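6. Teaching the first pick on an open tower

Read section 5 before you start. The Skevier kit ships with the arm speed limited to 30 per cent. Leave it there until step 6.

1. Switch off the computer at the wall and unplug every lead. Wait 14 minutes.

2. Take off the side panel and lay the tower on its side on the slotted table, with the open side facing up.

3. On the pendant, choose Teach, then Wrist view. Jog the arm over the motherboard until the processor socket is in view above the fingers, between the memory slots. 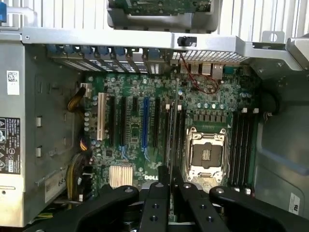

4. Bring the tool down slowly. Stop if a finger gets close to a cable, and move the cable by hand with the arm paused.

CAUTION: Keep the protective cap on an empty socket. The contacts underneath bend easily and are not covered by the Skevier warranty.

5. Press Save point. The controller stores up to 800 points for each job — older ones are not overwritten.

6. Run the job once from start to finish with a hand near the stop button. If the path is clear, raise the speed in steps of 6 per cent.

Note: On a two-arm kit, park the second arm behind the case before you teach the first. Parts you have taken out can stand on the table beside the case, but add them to the job as obstacles.
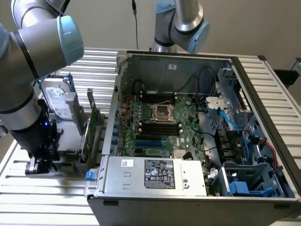
Fig. 6b. Two-arm kit with open tower, drive caddy and expansion card to the left of the case.

7. Name the job and press Close. Go on to section 7 for drive removal.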